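Two sorters on what goes in the blue bin

The household goods exchange at Trutberg opened in June. It takes in the contents of kitchens, sheds and hall closets and passes them on in mixed lots. Two people do most of the sorting. We asked them how they decide what belongs together. They preferred not to be named, so they are the older sorter and the younger one in what follows.

Dec 12, 2022

The older sorter came from a moving company called Stirnska, where she packed kitchens for years. She says mixed tables are normal. "People empty one drawer and one shelf into the same box, so you get a wrench with the plates. You put it all out where you can see it and then you start."

Her rule is that the bin stays empty until everything is on the table. Dishes go in the middle and tools go along the front. 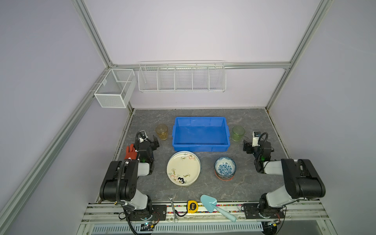 "I want the tools near me because they leave first," she says. "Wrench, tape measure, trowel, they go to the shed shelves. After that it's only things that can break."

The younger sorter does the record keeping. By the end of November the exchange had logged 2,625 items, and 1,687 of them were dishes or glasses. He had expected more tools. He also handles the patterned pieces, and he is slower with them than she would like.

"I look at the underside of every bowl," he says. "A chip on the foot will scratch somebody's table. You don't find it from the top."

They disagree about plates. He stands them on edge in the bin, the way Simões, the shop downstairs, ships its own. She lays them flat if there are only a few. "On edge is right for a long drive," she says. "For going across town – flat is fine, with paper between."

They do agree on cups. Glass cups are kept apart from the plates and wrapped one at a time. A single colored glass is never thrown out for being single. "Someone has the other five at home," she says.

Painted plates with branches and flowers are asked for often, he says, and blue-and-white bowls go quickly too. Plain white takes longer.
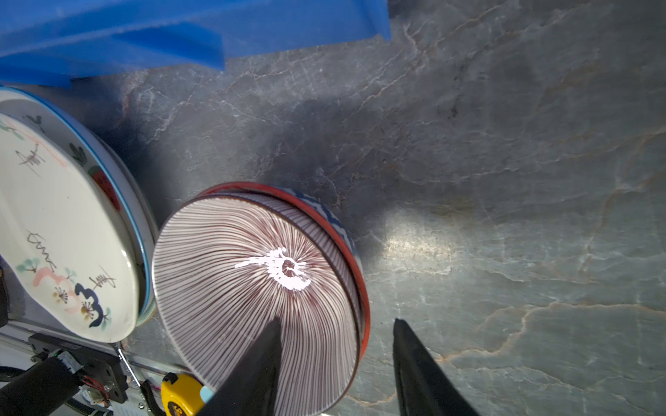

What happens to the lots

Packed bins go to the Wimedier storeroom, where each gets a card listing the contents. The card is written by hand. He would like to print them, and she says the printer takes longer than she does.

About 702 lots have gone out so far. Very few come back, and when one does it is usually over a missing lid. The exchange keeps a drawer of spare lids for that, and both of them say it needs sorting.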